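Manju Shukla has been selling kitchen advice for long enough that I came ready to argue. Her shop, Hurnetitz, charges $300 to sort out a counter, and I asked her what anyone gets for that besides a clean counter.

"Less stuff in the way," she said. I said I could do that with a cardboard box. She said most people own the box and never fill it.

Her rule is that whatever stays out goes against the backsplash or onto a board. Bottles and canisters line up at the rear. Plates and small packets sit on wood. I wondered whether a board on a counter is just a second counter, and a smaller one. "Sure," she said. "Smaller is what I'm after."

Jalen Kincaid, her business partner, wasn't much help to her. He admits that two of their clients went back to the old mess by December. "One of them liked it better," he said — and he didn't seem bothered.

I have my doubts about marble as a work surface, and about play fruit on a plate where real fruit could go. Shukla shrugged at both.

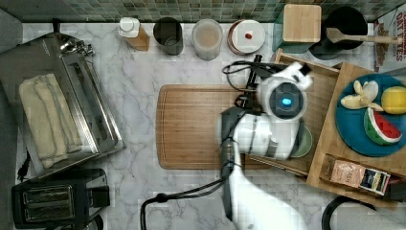
So where does the cooking happen?

"On the big board in the middle," Shukla said. "If you have to move more than two things to chop an onion, call me back and I'll redo it free."

I asked how many have called. She said she'd have to check.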